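Module 2: Materials for Food Service
Handout 11: Glazed ware, plate form and surface wear

Read this handout before the Emthorpe workshop session. It replaces the April version, in which the section on crazing was incomplete.

1. Scope

The handout covers flat tableware used in canteens and small restaurants. Hollow ware (cups, bowls, jugs) is dealt with in the next handout. Glass and metal are mentioned only where they mark or damage a glazed surface.

2. Body types

Three ceramic bodies account for most flat tableware.

Earthenware is fired at a fairly low temperature. The body stays porous, so the glaze has to keep water out. Once the glaze is chipped, the exposed body takes up water and detergent at each wash. Heat from a microwave oven can then drive the water out as steam and lift more glaze from the edge of the chip.

Stoneware is fired hotter and is largely vitrified. Water uptake is low, and a chip is mainly a matter of hygiene and appearance. The body is usually thicker, which adds weight to a stack.

Porcelain is fired hotter again in most traditions. It is dense, white and can be made thin without losing much strength. Bone china is a related body containing calcined bone. It fires at a lower temperature than hard porcelain but has good edge strength.

Melamine is not a ceramic. It is included in the module because many buyers compare it with stoneware on price and breakage. It should not be put in a microwave oven, and its surface scratches under serrated knives.

3. Plate form

A plate is described by its overall diameter, well diameter, rim width and rim angle. Students often give only the first of these. Two plates with the same overall diameter can differ widely in usable area, as the rim carries no food in normal service.

The well is the recessed part. The shoulder is the step between well and rim. A tight shoulder gives a clear edge to the portion but collects residue and is harder to clean by hand. A wide-radius shoulder cleans easily and lets sauce spread further up the side. 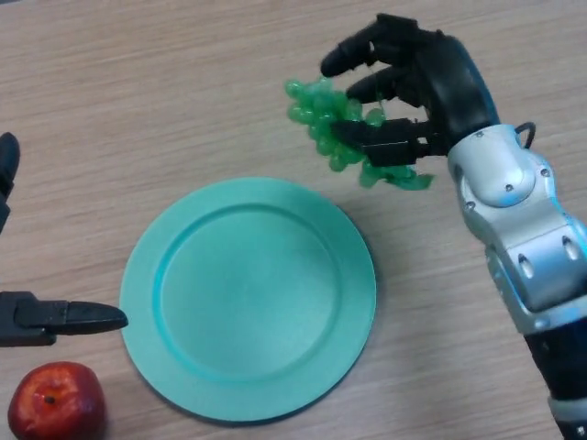

Photo: Clovdale course archive

Broad, flat rims suit charger-style dishes and plated starters. They take up shelf and rack space out of proportion to the food they hold. Coupe plates, which have no separate rim, stack more closely and are now common in canteens.

The foot ring is the raised ring on the underside. On many pieces it is left unglazed so that the plate does not stick to the kiln shelf. A rough foot ring will scratch the well of the plate beneath it in a stack. Run a fingertip round it before accepting a delivery.

4. Glaze finish

Gloss glazes have a high glass content and a smooth surface. Matte glazes scatter light, either through fine crystals formed on cooling or through a surface which has not fully melted. The second kind is less durable and may be attacked by acid foods.

Metal marking is the grey line left when cutlery is drawn across a glaze. It is a deposit of metal on the glaze and is often mistaken for a scratch. It shows most on pale matte surfaces. A mild abrasive cream will remove it from most gloss ware.

Crazing is a network of fine cracks caused by a poor match between glaze and body. The glaze shrinks more than the body on cooling and is held in tension. It may appear straight out of the kiln, or much later, when a porous body takes up moisture and swells. Crazed ware should be withdrawn from food use.

5. Worked case

The canteen at Mimumeck keeps a stock book for flat ware. At the last full count it held 1693 plates, of which 146 were withdrawn. The reasons were grouped as follows: rim chips, crazing, heavy metal marking, other. Rim chips were the largest group.

The withdrawal rate is 146 divided by 1693, or 8.6 per cent. This is a rate per count and cannot be read as an annual rate unless the interval between counts is known. The stock book does not give it.

6. Workshop tasks

Measure the overall diameter and well diameter of each sample plate and work out the well area as a share of the total area.
Inspect the foot ring and note whether it is glazed, ground or rough.
Apply the ink test for crazing to the Softić samples only. The ink stains permanently.
Record all readings on the sheet supplied. Give lengths in millimetres.

Bring a steel rule and a soft pencil. Completed sheets are due by Friday, December 6, 2019.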